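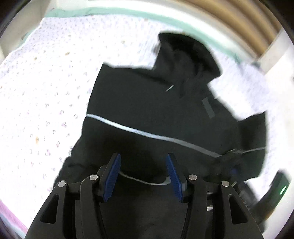

Mäkelä Outdoor Club - Gear Room Pages

Folding a hooded jacket so it fits the bin

Updated 2020-03-06

Quick one. People keep asking how to get a big black shell down to something that stacks, so writing it up before the spring swap. Works for most hooded jackets with a front zip. Takes 3 minutes once you've got it, longer the first time.

What you need
A bed, or a table as big as a bed. A clean sheet on it, light colored if you have one - dark jacket on a dark blanket and you can't find the edges.
A lint roller.
A bin or a shelf. We use the Flasetti bins, the mid size ones. Any bin that takes a folded sweater is fine.

Before you fold
Empty the pockets. All of them, the inside one too. Gum, receipts, lift passes.
Zip everything shut. Front zip to the top, pocket zips closed. Tuck the pulls flat so they dont dig into the cloth.
Close any velcro at the cuffs or it grabs the lining.
Must be fully dry. Hang it overnight if you're not sure. A damp jacket in a bin in July is a smell you will not get out.

Laying it out
Drop it on the bed any old way first, then find the hood. Pull the hood to the top and work down from there. Much faster than starting at the hem.
Front side up. Shoulders straight across. Smooth from the middle out with flat hands, no yanking.
If yours has reflective piping, use it. The strips on the left and right should sit about level with each other. If one is way higher the jacket is twisted underneath, so lift the hem, shake, lay it down again.
Pull each sleeve out to its full length. Cuffs love to bunch up in the middle, check them.
Roll the lint off now. Black shows every speck.

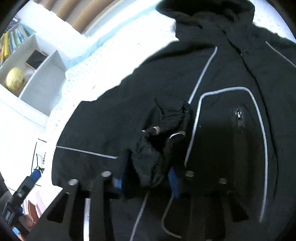
Tried it with my old Jullar parka and the sleeves made a lump in the middle every time, until I started folding them straight down along the sides instead of crossing them over the chest. Flat as a board now. Might want to put that in.

OK, putting it in. Straight down is better for anything padded. Thin shells, cross them if you like.

The fold
1. Hood first. Press the air out, fold it forward onto the chest. Don't stuff it inside the collar, it creases the brim.
2. Left sleeve in at the shoulder, then straight down so the cuff points at the hem.
3. Right sleeve the same.
4. Sides in, left then right, until it's as wide as your bin. Measure once with the lid and remember it.
5. Hem up to the middle. Press.
6. Top down over that. Press again, lean on it a bit.
7. Flip it so the smooth side is up.

Should hold its shape when you pick it up. If it springs open you left air in the hood, go back to 1.

Puffy ones
Same steps but looser. Don't squash down for months on end. The heavier Gronov parkas go on a hanger, wide shoulders, end of story. Sythetic fill can be folded for a season, take it out and shake it halfway through.

Storing
Heaviest at the bottom. No more than a few to a bin or you'll be digging.
Label on the short end where you can read it from the aisle. Size, color, hood yes or no.
Keep off the floor if the room gets wet.
No plastic bags tied shut. Cotton pillowcase if you want a dust cover.

Getting creases out after
Hang it in the bathroom while you shower. Still creased, dryer on low with a damp towel, but read the care tag first. No iron on the reflective bits.

Next page: gloves and liners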